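Filed under: Student Projects, Teaching Labs

4.2 The bin-picking assignment

By January the course had shrunk to the people who were going to finish it, and we moved them from simulation to the real arm. The assignment takes one sentence to state: pick everything out of the bin and put it somewhere else. Teams had six weeks. Most spent the first of these learning that the simulated bin had been a much kinder bin.

Each team wrote its own grasp planner on top of a shared driver maintained by the second author, Ákos Gál, who asked that it be recorded here that the driver was stable. We kept a log of every attempt, defined as any descent of the gripper below the rim, whatever the planner later claimed to have intended. Over the term this came to 871 attempts, of which 581 ended with an object outside the bin. We did not require that it be the object the planner had chosen. An early version of the scoring did, and it led to long discussions with Team Flundelby about what a planner can be said to want.

The parts were a mixed lot with different shapes and finishes, and teams did not see the final selection until the day of the test. Blocks lying near a wall caused the most trouble. A planner that treats the bin as a flat floor will happily send a finger through the side of it, and the sloping walls meant that even careful planners ran out of room sooner than they expected. Team Medina solved this by refusing to pick anything near a wall, which gave them a lovely success rate and a bin that never got empty. We added a penalty for leftovers the following week.

Shiny surfaces came second. Reflections on the metal were reported as objects often enough that one team, Trindivlow, gave them their own class label. The label was called "ghost" and it was the most accurate part of their detector.

Teams were also asked to predict their own success rate before the final test. Nearly 100 percent was the usual answer in the first week and had become a rare one by the fourth. We consider this drop the main learning outcome, although the course description, written by the first author (Raghavendra Palaniappan) before any of this took place, lists several others.

Figure 3 shows the cell with the gripper inside the bin. The clamps were not in the original design. They entered it after we found that a bin which slides is, from the planner's point of view, a bin in the wrong place, and that students will spend two days recalibrating a camera before they will push on a bin with one hand.

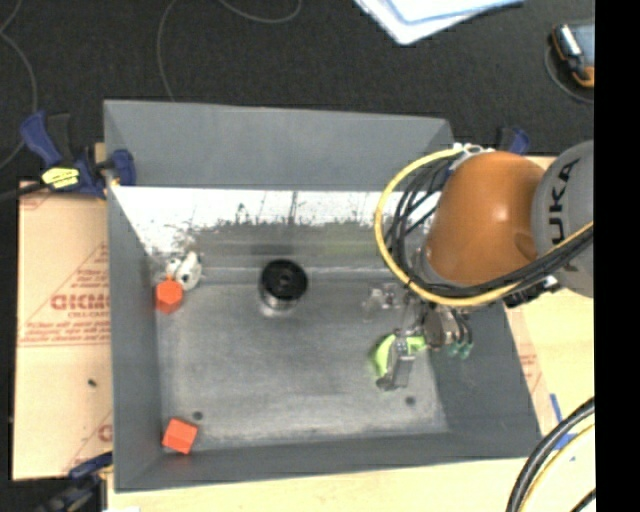
Figure 3. The picking cell, with the gripper lowered into the clamped bin among mixed parts.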